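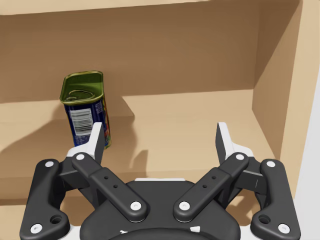 Pantry shelf tips from the Delside robot open day

56 shares | 4 comments

The workshop at Delside opened its doors to the public on 2018-02-10, and I went along mostly to see the robot arms. Two of them were set up for visitors. The larger one sorted parcels. The smaller one worked at a mock kitchen, taking tins and packets out of a set of shelves and putting them back, and a big screen beside it showed the same job being run in simulation.

I stood at the kitchen one for most of the morning. A gripper with two fingers has the same troubles at a shelf that I have with sore hands and a deep cupboard, and the staff had arranged things to suit it. I came home and redid our pantry along the same lines. These are the changes that stuck.

Leave finger room beside every tin

The arm goes in with its fingers open and closes them once they are either side of the tin. If the next tin is hard up against it, there is nowhere for a finger to go. The staff left 60 mm between items. That is more than most of us can spare, but even half of it means you can lift out the one you want without dragging its neighbour along. For tall tins of oil, leave the gap at the sides. They tip easily if you hook them from the top.

Check how deep your shelves are

The demonstration shelves were 315 mm deep. Ours at home are a good bit deeper, and the back third was full of things we had forgotten we owned. I cut a strip of pine and fixed it across as a stop, so that nothing can be pushed out of reach. Two screws, up from underneath, with pilot holes so the board doesn't split. If you rent, a rolled tea towel at the back does the same job.

Store rectangular tins square to the front

Round tins can face any way you like. Rectangular ones can't, and the arm made a slow business of any that had been left crooked, turning its wrist one way and then the other before it tried. Put the narrow side to the front and you can get your hand around it. Coffee, olive oil and tea tins are the usual ones.

Look at your shelf with the room light behind you

One of the staff switched off the lamp over the kitchen and the arm began hesitating at the back corners. I tried it at home in the evening. With the ceiling light behind me, my own shadow covered the whole second shelf. A stick-on battery light under the shelf above fixed it. Mount it at the front edge facing back, or it will shine in your eyes.

Don't stack ring-pull tins on uneven lids

A lid with a raised rim will usually take another tin of the same make and size. Mixed sizes slide. The arm was given a mixed stack late in the morning and brought the lot down onto the mat. Keep stacks to two, and put anything with a bent rim or a lifted tab at the front to be looked at. Swollen or leaking tins go in the bin.

Heavy things between hip and chest

The arm had a band of heights where it moved well, and above or below that it slowed down. So do I. Flour, rice and the big oil tins now live in the middle. Cereal went up top. Paper towel went on the floor of the cupboard, in a tub.

One thing out, one thing back

Each run was one item picked, then placed, with the hand clear of the shelf before the next. It looked painfully slow. I tried it when putting the groceries away and broke nothing, whereas last June I lost a jar of beetroot down the back of the fridge. I still don't do it every time.

Wipe the shelf before you load it

The Macedo team, who brought the kitchen unit, wiped the boards down between sessions with a damp cloth and then a dry one. Oil film makes tins skate. Warm water with a drop of dish soap will do for sealed timber, but don't flood it, and let it dry properly before anything goes back.

If you want to go

Entry was free, with a gold coin for the sausage sizzle. Parking at Delside is poor, so take the Jultbridge bus and walk up from the stop. Children were welcome but had to stay behind the yellow line. I'm told Lullport is planning a similar day, though no date has been set.

Lullport Home Notes | Contact | Copyright 2018 | Back to top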